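# Gripper comparison in the simulator: frequently asked questions

These are the questions we receive most often from people who want to run the Adov gripper test, or who have read the results and do not agree with them. The page is updated when a new question comes in more than two times.

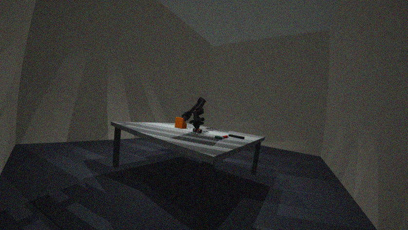 All questions below concern the small table-top arm with the three grippers we have compared until now: Priketti, Cordeiro and Zudell. For other arms please look first in the setup notes.

## General

**What does the test measure?**

It measures how often a gripper picks up a block, lifts it and keeps it for the whole hold time. We do not score speed. A slow grasp which holds is a success, and a fast grasp which slips is a failure.

**Why do you test in simulation first?**

A real arm gets tired cables and worn finger pads, and after one week you don't know anymore if you compare grippers or compare wear. In simulation every gripper meets the same start positions. We repeat a smaller part of the test on the real table later, and the two results are published separately.

**How many attempts does each gripper get?**

Each gripper gets 800 attempts, with the same list of random seeds. If you run fewer, please write the number next to your score.

**Which one is the best?**

It depends on the controller, and this is the reason why we publish a table and no ranking. With the position controller, Priketti failed 108 times and Cordeiro failed 273 times. With the force controller the difference between these two became much smaller. Zudell had 391 failures with the position controller, but most of them come from one problem, see "The fingers touch the block and then it jumps away".

## Setup

**Do I need to model the cables?**

For the score, no. We keep them in the visual model only, and they have no collision shape. If you give them collision, the simulation becomes slow and the arm sometimes catches on its own cable, which is realistic but not what we want to study.

**Can I change the light?**

Yes, if your controller does not use the camera. If it uses the camera, you must run the full set of light levels, also the dark ones. Several people sent us very good scores made only in bright light, and we could not add them to the table.

**My camera pictures are full of grain. Is something broken?**

Probably the renderer uses too few samples per pixel. Open the render settings and raise the value until the walls look smooth. Please do not use the denoiser for scored runs. It can make soft edges on the block, and an edge detector will then give a wrong grasp angle of a few degrees.

**May I put other objects on the table?**

In the "clear" version, no. In the "clutter" version you must use the objects from the file, in the positions from the file. They are not targets. If the arm touches one of them, the attempt continues, but the contact is written in the log.

**Which controller should I begin with?**

Begin with the position controller. It has less parameters and the errors are easier to understand. Change to force control when you can repeat the same score two times with the same seeds.

## Problems during the run

**The fingers touch the block and then it jumps away.**

This is the most common message we get. Check these points in order:

1. The time step. If it is too large, the finger goes inside the block before contact is found, and the solver pushes it out very hard.
2. The finger pad stiffness. The Zudell model comes with a very stiff pad. Our changed value is in the folder with the gripper files.
3. The approach direction. From above it is less sensitive than from the side.

**The arm stops with the elbow high and the gripper beside the block, and nothing happens.**

The planner reached the pre-grasp position but the grasp command did not arrive. Look if your gripper name in the controller file is written exactly the same as in the model file, with the same capital letters. You will not get a warning for this.

**My score changes between two runs with the same seed.**

Turn off multi-threading in the contact solver. It is slower, but the results will repeat.

## Sending results

**How do I send my results?**

Send the log folder, the controller file and one short text with your changes. Videos are welcome but we do not use them for the score. We go through new results every Wednesday.

**Can I send results for a gripper which is not in the list?**

Yes. Include the model with correct mass and finger stroke. If the mass is only estimated, write this clearly in the text and we will mark it in the table.

**When will the camera comparison be ready?**

The first part is planned for October. It will use the same table and the same blocks, with the camera on the wrist and then on a fixed stand.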